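Evimthorpe Makers Forum > Robotics & Automation > Kit reviews

Imis hand-held gripper kit, worth it second hand?

wobblycog
17 May 2024, 09:12
Morning all. I've been offered an Imis hand gripper kit, the trigger one you hold yourself and record with, for £160. New they're £635 from Antwi, plus postage, so I'm tempted. What I want it for is teaching a little tabletop arm to tidy up odds and ends, mostly shoes and toys. Has anyone here had one long enough to get fed up with it? I'm mainly bothered about the finger pads and whether the grip copes with awkward shapes. The Antwi page is all nice square boxes and I don't own any nice square boxes.

sprocketandchips
09:40
Had mine since last June and I still like it, so that's my bias out in the open. £160 is a good price if the trigger linkage isn't sloppy. Squeeze it slowly and watch whether both fingers move together. If one lags, walk away or knock the price down, it's a fiddly thing to put right.

On awkward shapes, shoes are a decent test. A sandal on its side gives you a fat rubbery sole and a load of strappy bits, and you have to decide which one you're going for. I go for the sole every time. Straps fold up on you. 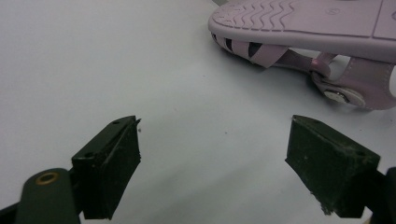

halfpintpneumatics
09:58
Does the kit come with spare pads, or are they extra?

sprocketandchips
10:03
They're extra. Antwi sells them in pairs for £35 and you'll need a small screwdriver of your own, there isn't one in the box.

mrs_torque
10:21
I'm going to be the grump here. I sent mine back. £635 for what is basically a pair of tongs with a camera mount, and then £35 a go for pads? The blocks scuff if you so much as look at them, and once the corners go you get bits shedding everywhere. I was picking up kids' shoes too, as it happens, and the soft foam ones were the worst of the lot. Too little squeeze and they slide, too much and they spring out sideways.

sprocketandchips
10:34
Fair about the price, I'd never argue with that! But the foam shoe thing is technique, surely? Come in square to the thick part and squeeze gently. I did 16 pick-ups in a row on a foam clog one evening and dropped it once, and that was because the phone went.

mrs_torque
10:41
One clog, one evening, one person who's been using it for nearly a year. I'd like to see a beginner do it. Anyway my point was that a new buyer reads the page and expects to be up and running by teatime.

geargoblin
11:15
Bit of both for me. We've got one at the Sorkville club and it gets used by all sorts, so it looks a right state, but it still closes properly. Scuffs on the faces don't seem to matter much. Chips on the lower corners I'd keep an eye on, and fluffy edges at the tip I just trim with nail scissors. Here's the sort of wear I'd happily pay second-hand money for:
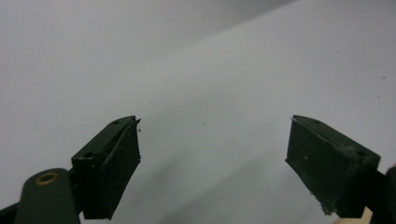 Fingers open, nothing in them. Marks on the right-hand block, ragged bit at the tip of the left.

halfpintpneumatics
11:29
That's a lot scruffier than I was expecting. Would you bother changing the pads?

geargoblin
11:37
Not yet. I'd swap them when things start slipping that didn't slip before. More useful is giving your table a wipe between goes, pale tops show every speck and I've wasted whole evenings re-recording because I thought the fluff would confuse things. (Still don't know if it does. Opinions welcome.)

mrs_torque
11:44
It didn't make a blind bit of difference in mine. Use a patterned tablecloth and stop worrying.

sprocketandchips
11:52
Oh no, I'm the opposite, plain top for me every time. I can see my own shadow creeping in on a plain top and move the lamp.

wobblycog
12:30
Thanks everyone, this is miles better than the reviews on the shop page. I've messaged the seller to ask about the trigger and whether the pads are the original ones. If it's the original pads I'll ask for £35 off, seems only right. And mrs_torque, I'm very much a beginner, so you'll get your answer on foam shoes one way or the other.

mrs_torque
12:38
I want the drops counted as well, mind. Every one.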